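## 3. Bedding, bedroom surfaces and reported sleep warmth

*Draft, section lead E. Spanos. Still need to fix the cross-refs to sec. 5.*
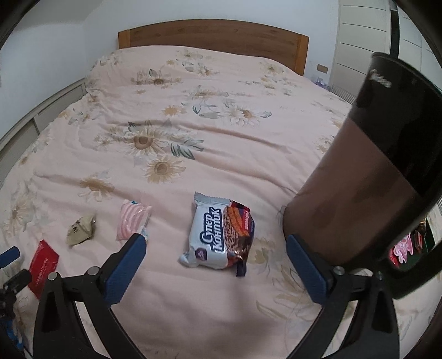

**Figure 2.** Made-up bed with printed bedspread and wooden headboard.

The winter survey asked householders in Dodwood and Kwan what they put on the bed, in what order, and when they changed it over for the cold. 1304 usable returns. Paper forms mostly, a smaller batch filled in online. Forms with the layer question left blank were dropped before coding, and so were the ones where two people in the same household had plainly filled in one sheet between them and disagreed.

### 3.1 What counts as a layer

Harder than expected. Respondents use "doona", "quilt", "comforter" and "bedspread" loosely, and the same word covers very different things from one house to the next. A "quilt" in Dodwood is often a light cotton cover kept on all year. In Kwan it tends to mean the heavy one. We coded by function:

- base layer (sheet, flannelette or plain)
- insulating layer (doona, wool blanket, anything filled)
- top cover (bedspread, throw, coverlet)

Top covers were originally going to be left out as decorative. Eirini Spanos argued for keeping them in after the pilot interviews, where several older respondents described the bedspread as the thing that "keeps the rest from sliding" and said they slept colder without it. Kept in. A bedspread of the kind in Figure 2 is therefore coded as a top cover whatever is underneath, and the layers below are taken from the form only.

Electric blankets coded seperately, see 3.4.

### 3.2 Seasonal changeover

Most households reported one changeover into winter bedding and one out. The timing follows habit more than temperature. People named the long weekend, the first frost, a birthday, or the day the heater gets serviced. Very few mentioned a thermometer or the forecast. Changing back is more gradual — the wool blanket comes off first and gets folded at the foot of the bed, where it may stay until October.

Renters changed later than owners. We suspect storage. Free-text answers from renters mention lack of a linen cupboard again and again, and one respondent kept the winter doona in the boot of the car. Owners with built-in storage in the bedroom itself reported the earliest changeovers of any group, though this is a small cell and we wouldn't lean on it.

### 3.3 Position of the bed

Respondents sketched the room and marked the head of the bed, the window and any outside wall. Sketch quality varied a lot. Where the outside wall could be identified, beds with the head against it were more often reported as cold around the shoulders, and solid headboards were mentioned favourably in the comments. We can't seperate the headboard from everything else here. Households with a solid headboard also tended to have heavier curtains and older furniture generally, and older residents in them.

Colour of the walls and bedding was asked as a filler question and wasn't meant for analysis. Worth noting anyway that respondents who called their room "warm" in the colour sense were inclined to tick the warmer box on the comfort scale too. Possible carry-over from question order. The Wenovik form put the colour item directly before the comfort item, the Drosix form put it at the end, and the pattern is weaker on the second. Future rounds should use the Drosix order throughout.

### 3.4 Limits

Self-report, one winter, two towns. No loggers were placed in bedrooms — a sub-sample of 200 was planned and didn't go ahead. Fill weight was asked but answered so patchily that we have left it out; a good many people wrote "900" with no unit, which could be grams per doona, or thread count, or something off the label.

Respondents with electric blankets were kept in the layer counts but taken out of the comfort comparison. Some turn it off before getting in and some leave it on low all night, and the form didnt distinguish. Pets on the bed also not asked, which a number of people pointed out in the margin. Added to the revised form for next winter, between the hot water bottle item and the one on socks.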